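공연 보고 와서 라이브 리뷰 쓰는 법

저는 공연장에서 나올 때마다 머릿속이 엉망이에요. 제일 좋았던 곡은 기억나는데 그게 앞쪽이었는지 앙코르였는지는 가물가물하고요ㅎㅎ 그래서 저만의 순서를 하나 만들어 뒀는데, 블로그에 리뷰를 올려 보고 싶은 분들께 풀어 볼게요!

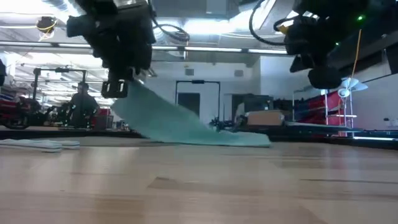

마지막 수정: 5월

1. 공연 중 메모는 짧게

한 곡에 단어 두 개면 충분해요. 지난번 Jirnstead 공연 때 제 메모는 "베이스 둥둥", "후렴 합창" 이런 식이었어요. 문장으로 쓰려고 하면 고개 숙이고 있다가 정작 좋은 순간을 놓치더라고요. 휴대폰 밝기는 꼭 최저로!

2. 셋리스트는 그날 밤에 정리

집에 오면 씻기 전에 곡 순서부터 적어요. 제목을 모르는 신곡은 들리던 가사 한 줄을 적고 물음표를 붙여 둡니다. Trustetti 때는 이걸 다음 날로 미뤘다가 중간에 두 곡이 통째로 날아갔어요. 지금 생각해도 아까워요...

3. 첫 문단은 장면 하나로

밴드 결성 연도나 음반 목록은 뒤로 보내세요. 저는 Gatmont 리뷰를 기타 줄이 끊어진 순간부터 썼는데, 그 글에 댓글이 제일 많이 달렸어요. 음반 얘기는 셋째 문단쯤에서 해도 늦지 않아요.
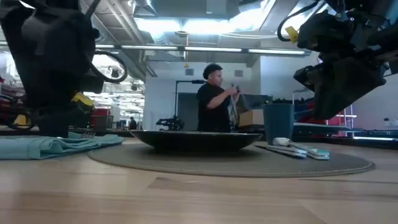 4. 분량 줄이고 올리기

초고를 다 쓰면 30분쯤 딴짓을 하다가 다시 읽어요. 그다음 500자 안팎이 될 때까지 덜어냅니다. "최고였다", "소름 돋았다"는 글 전체에서 한 번만 남기고요. (저도 매번 세 번씩 써 놓고 지워요.) 공연장 이름이랑 오프닝 밴드 철자는 포스터와 대조해 보세요. De Graaf를 De Graff로 올렸다가 팬분께 쪽지 받은 적 있습니다. 제목에는 밴드 이름하고 공연장만 넣으면 나중에 검색하기도 편해요.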